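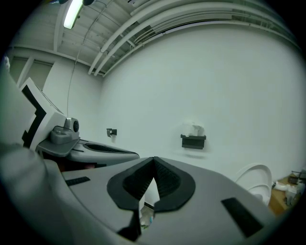 Ticket opened September 16, 2023 by Reynaldo Manalo. Product: Dustemo travel blog hosting, with the Dotedier map add-on. Summary: photo posts from the Villanueva riverfront series are pinned in the wrong place on the trip map. Posts published before June are correct. Newer posts get two pins each, one on the footbridge and one on the far bank, and at full zoom the pins lean in and touch at the tips, much like the two gray jaws of the gripper, meeting just below the middle of the map. Clicking either pin opens the same post. Expected result is one pin per post, at the location saved in the photo.

Steps to reproduce: open the Villanueva trip page, switch to map view, zoom to street level, select any post from the footbridge walk. Same result in two browsers, logged in and logged out.

Already tried: cleared the map cache, removed and re-added one post, turned the add-on off and on. The re-added post came back with both pins.

Reply, Manolis Zacharopoulos, support
Thanks for the steps. I can reproduce this on your trip page. Please confirm two things:
Is "Place name from title" turned on under Map settings?
Do the affected posts have a location typed in by hand as well as one in the photo?
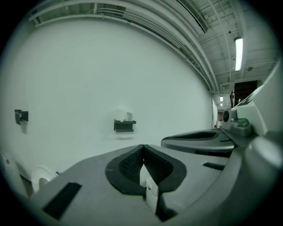 Reply, Reynaldo Manalo
Yes to the first. It was off when I set up the blog — I did not turn it on. For the second, no typed locations on any of the bridge posts. The titles all contain the word "Villanueva" if that matters.

I also checked the Hurnham trip, which has roughly 40 posts. No double pins there, but those titles are dates only.

Reply, Manolis Zacharopoulos, support
It matters. With that setting on, the add-on looks up the title and drops a second pin at the center point it finds for the town. In your case that point is on the far bank, 300 feet from the bridge. The setting was switched on for existing blogs by an add-on update, which is a bug on our side.

Workaround: turn off "Place name from title," save, then run Rebuild Map. The rebuild handles 100 posts at a time, so run it again if the counter stops before the end.

Reply, Reynaldo Manalo
Setting off, rebuild run twice. Bridge posts now have one pin each, in the right spot. The map preview in the sidebar still shows the old pins.

Reply, Manolis Zacharopoulos, support
The sidebar preview is stored separately and refreshes overnight. Leaving the ticket open until you confirm.

Status: waiting on customer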